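Funkstille über Plerkmont

Der Kleinsatellit Nassar meldet sich wieder. Nach 15 Tagen ohne Kontakt empfing die Bodenstation Plerkmont im August 2018 ein schwaches, aber lesbares Signal. Die Betreiberfirma Lusico hatte den 63 Kilogramm schweren Erdbeobachter zu diesem Zeitpunkt bereits auf die Liste der möglichen Verluste gesetzt.

Nassar war im Mai gestartet und soll die Eisbedeckung nördlicher Küstengewässer vermessen. Schon in der zweiten Woche fiel eines der beiden Reaktionsräder aus, die den Satelliten in der Querachse stabilisieren. Die Solarzellen drehten sich aus der Sonne, die Batterie entlud sich, der Bordrechner schaltete ab.

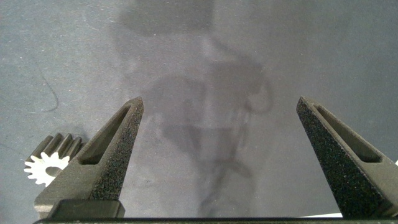

Offener Greifer mit zwei spitz zulaufenden Fingern.

"Wir haben bei jedem Überflug gerufen und gewartet", sagt Nabil Dabbas, Flugleiter bei Lusico. Sieben Überflüge am Tag waren möglich, jeder nur wenige Minuten lang. Parallel rechnete ein Team in Brerthorpe die Taumelbewegung nach und sagte voraus, wann wieder genug Licht auf die Zellen fallen würde. Die Prognose lag um 2 Tage daneben.

Inzwischen ist die Batterie geladen, und die Magnetspulen haben die Drehung weitgehend abgebremst. Das Radiometer bleibt vorerst aus - zunächst wird neue Software für die Lageregelung übertragen, die mit einem Rad weniger auskommt. Erste Messdaten erwartet Dabbas frühestens im Herbst.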